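Can a robot fold my towels yet?

April 10, 2022

My dryer buzzed while I was writing this, so you can guess how the folding is going over here. I have been asking the same question every spring since I started this blog: could I hand the laundry to a machine and go sit on the porch? I'd pay for it. I would skip a vacation for it!

The dishwasher got solved before I was born, and the little floor vacuum does a decent job as long as I pick up the socks first (so I guess I'm the one doing that chore). But laundry after the dryer? Still me, every time, standing at the table with a podcast on.

I got into a long email back and forth with Joaquim Bragança, who reads this blog from Zilthorpe and used to fix packing machines for a living. I asked him why a machine can weld a car door and can't deal with a dish towel. He said a car door is the same shape every time you reach for it. A towel is a different shape every time you drop it, and the second you grab one corner the other three go wherever they like.

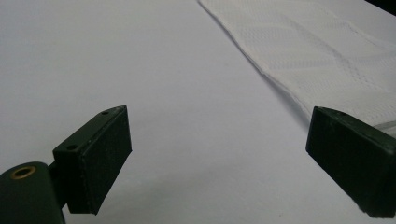 He also made me try something, and you should try it too. Put a thin cloth flat on a smooth table and pick up just the edge using two stiff fingers, no fingernails, no sliding your thumb under. I was terrible at it. Half the time I pinched air, and the other half I shoved the whole cloth across the table. White on white is extra mean, he says, if the machine is going by what it sees. I hadn't thought about that at all, and most of my towels are white.

So my score for this year: carrying stuff from one spot to another, pretty good. Wiping a flat counter, getting there. Folding a pile straight out of the basket, at a speed I could live with, no. I've watched plenty of videos, and a lot of them are sped up (check the corner of the screen, it'll usually say so).

Joaquim thinks shops will get it before houses do, because a shop can do 698 of the same napkin and call it a day. My basket has fitted sheets in it. I asked about fitted sheets and he sent back one word I can't print.

Anyway, the dryer is buzzing again. More in December, when I do the holiday gadget post.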